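I sold metalworking machines for years before I bought any, and the thing that bugs me most about our corner of the trade is the quote. You call up, you say you want a press brake, and back comes one fat number with a handshake attached. I think that's lousy, and I think small shops should quit putting up with it.

My own shop does railings, brackets and the odd stair. When I needed an ironworker I asked two dealers, Beltora and Virier, for prices. Beltora sent a single line. Virier sent four pages, with the tooling, the freight, the rigging and the training day all priced apart, and at first I groaned (who wants to read four pages at 6 a.m.?). Then I saw the training day was $2,000 and I could cross it out, so I did!
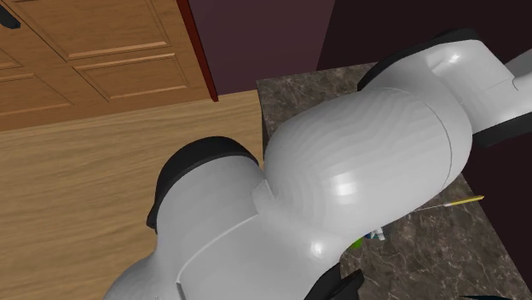 *White arm, marble countertop.*

Now, my friend Shufen Tang runs a bigger place over in Tedesholm and she tells me I'm being a crank. Her view is that a bundled price keeps the dealer on the hook. If the punches don't fit, it's their mess, and she doesn't have to argue over which line it came under. She bought a Boyer saw that way and she's happy with it. Fair enough – she also has someone in the office to chase people on the phone, and I have me.

What I can't get past is the spare parts. A dealer who won't price a blade guard before the sale sure isn't going to be cheap on one after it. I once waited until July for a foot pedal. The pedal was $40 and the "handling" was $200, and I paid it, grumbling the whole way, with a half-cut stringer sitting on the bench.

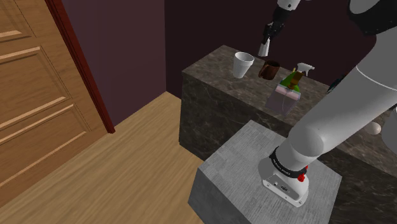 **Should I ask for an itemized quote on a used machine too?**

Ask for it every time, and get the tooling listed piece by piece, plus who pays for the truck.

Nerys Pumphrey, who I used to sell alongside, thinks dealers hate itemizing mainly out of habit, and she may be right. We never did it either. I'd have been embarrassed to show some of those freight charges, so maybe I'm making up for it now. Anyway, I need a plate roll next, and Virier gets the first call.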